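Moving the sofa again (and other April habits)

So I've done it again. Every April, as soon as the mornings get a bit lighter, I decide that everything in the living room is in the wrong place and I start shoving furniture about before breakfast. My back has opinions about this but I don't listen until it's far too late.

It started when I was living in my first flat in Holtolcombe, which had one room you could properly call a room and a kitchen you could only stand in sideways. I moved the bed 5 times in the first year. There were only so many places a bed could go, so by the end I was basically going round in a loop, but each time I honestly felt like I'd moved house! New view from the pillow, new place to bang my shin, lovely.

These days I've got more space and more stuff, so it takes a whole day and there's a lot of dragging things on old towels. (Folded bath towel under the feet, pull from low down, go slowly. You can shift a bookcase on your own like that if you empty it first. Do empty it first. I once lost a whole shelf of paperbacks and a mug I was fond of.)

This year's big question was whether the sofa should face the window or have its back to it. I've always had it facing the telly, like everyone, with the window off to one side where it just makes a glare on the screen at teatime. But I'd been sitting on the floor one morning with my tea, looking up and out, and it was so much nicer than looking at a blank telly that I thought, right, that's it, the whole lot is turning round.

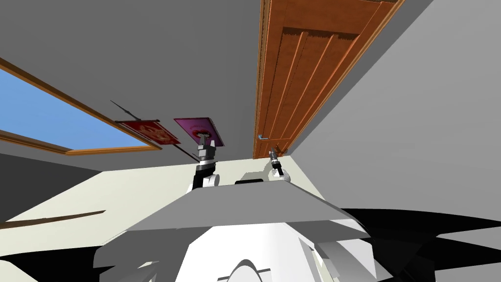 Mirela Vieira reckons I've got it the wrong way about, and that a sofa should always have its back to the light so you can read without squinting, and that anyone who faces a window ends up with faded cushions and a headache. She may well be right about the cushions. Mine have gone from a deep green to something more like old peas. But I read in bed anyway, and what I want from a sofa is somewhere to sit and stare, so I went ahead.

It took most of the morning. The sofa is a Bultard, second-hand, bought from a man in Prarnlow who swore it came apart in two pieces. It does not come apart in two pieces. It weighs as much as a small horse and one of the castors has a mind of its own, so you push it forward and it goes left. I had to take the rug up, move the lamp into the hall, move the lamp out of the hall because I couldn't get to the loo, and then sit on the stairs for a bit with a biscuit.

Then came the fluff. I won't go into detail. There was a pen I'd been looking for since Christmas, two hair slides, a postcard I'd never answered (sorry, Auntie) and a receipt from Mercado for £656, which gave me a proper fright until I remembered it was for the washing machine. I've put it in the drawer with the other receipts, where I'll never find it if the thing breaks.

Anyway, the sofa now faces the window and the telly is behind me, which I'll admit is a bit of a snag if you want to watch anything. For the moment I'm turning round and kneeling up on the cushions like a child on a bus. I give that a week.
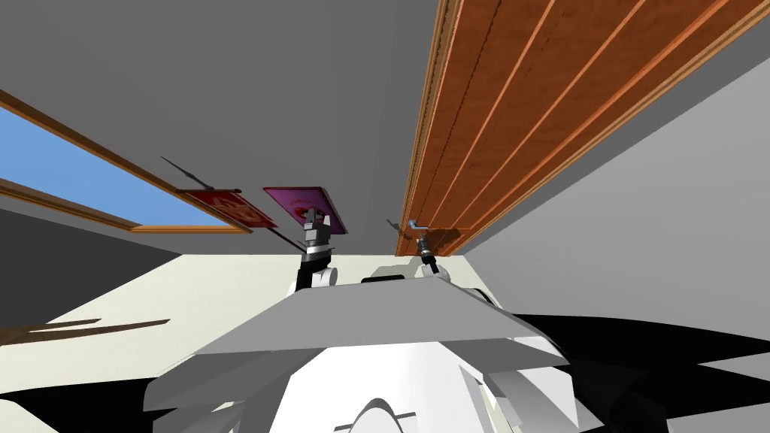

I do think we all get stuck with rooms the way we first set them up. You come in on moving day, you're tired, somebody says "where d'you want this?" and you point at a wall, and that's where it lives for nine years. My mum had a sideboard that stopped the door opening properly and we all just learned to breathe in. So now, before I drag anything, I get down on the floor or lie flat on the sofa and have a good look upwards, at the bits you stop noticing. A grey ceiling, a strip of wooden planks with the grain running along them, a bit of plain blue sky through a window: you see them quite differently from down there, and it changes where you want to put your head at the end of the day. Then I have a second cup of tea, and only then do the towels come out.

Next on the list is the desk, which currently sits in the darkest corner because that's where the socket is. I've measured the extension lead and it's short by the length of my hand. I've also been eyeing up the bookcase again, but I've promised my back at least a fortnight off.

If you've got a sofa facing a window, do tell me how your cushions are holding up. And if you've worked out where to put the telly, please tell me that first!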